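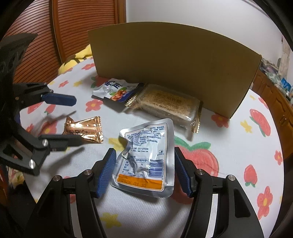 Ruba Fakhoury told her first class of trainees that a guest decides about a hotel before the key is in the hand, and that everything learned afterwards only confirms or repairs this decision. Some of the trainees did not agree. They said that people remember the bed and the breakfast, and that a slow desk is forgiven after one good night. We will come back to this disagreement several times, because the research does not settle it and the managers we interviewed were also divided.

Chapter 4
Arrival and the First Hour

After reading the chapter you should be able to explain what a guest needs in the first hour, draw a simple arrival plan for a small property, and judge which parts of the welcome can be done by a machine or a printed sheet. You should also know the words in bold type, which are collected again before the exercises.

4.1 Where does the arrival begin?

In the older books the arrival begins at the front desk. In this book it begins earlier, at the moment when the guest leaves the main road and starts to look for the sign. For a city hotel the two moments are close together. For a lakeside inn, a mountain lodge or a holiday village they can be far apart, and much can go wrong between them.

Consider the holiday village Honen, which we use as our case in this chapter and again in Chapter 7. It lies at the end of a forest road. The cabins are on both sides of a small bay, and there is one reception building near the gate. In summer most guests come by car with children, late in the afternoon, and they are tired. In November the guests are mostly couples and people who fish, and they often arrive after dark. The same sign, the same path and the same desk must serve both groups.

Valtteri Lappalainen managed Honen through several seasons and kept a notebook of the questions asked at the desk. The most common question in summer was where to put the car while checking in. The second was whether the shop was still open. Questions about the cabin itself came much later, usually by telephone from inside the cabin. He concluded that his welcome speech, which was all about the cabin, came at the wrong time.

4.2 The two lists

From this notebook comes a tool that we call the two lists. On the first list you write what the guest must know now, standing at the desk with a bag on the shoulder. On the second list you write what the guest can learn later, from a folder in the room or from a message. The rule is that the first list must be short enough to say without reading. When a new item is added to it, an old one should move to the second list or leave the welcome completely.

At Honen the first list became: where to park, which path leads to the cabin, when the shop closes, and whom to call at night. The rules for the sauna, the rowing boats and the waste sorting went to the second list. This was not popular with all the staff. Fitzgerald Oyelaran, who worked the evening desk, thought that the boat rules were a matter of safety and should be said aloud to every family. In the end they were said aloud at the boat shed, where the boats are given out - a better place for them, in his opinion too.

4.3 When the desk is closed

Many small properties cannot pay for a person at the desk until midnight. They use a key box, a door code or a neighbor. Each solution has its own weak point. The key box is dark and the guest has no light. The code was sent to an address that the guest cannot read without a signal. The neighbor is asleep.

The guesthouse Sowa, with 2 floors and a shared kitchen, tried a code lock for one winter. Its owner, Ansel Pruitt, then put back the key box and added a lamp with a motion sensor. He kept the code as a reserve. We do not say that this is right for every house, but note the order of his thinking: first he asked what the guest can see and hold at the door, and only then what is cheap for the owner.

Before you continue to 4.4, think of a place where you arrived late as a guest. Write down what you looked for first and how long it took you to find it. Keep this note, you will need it for Exercise 2.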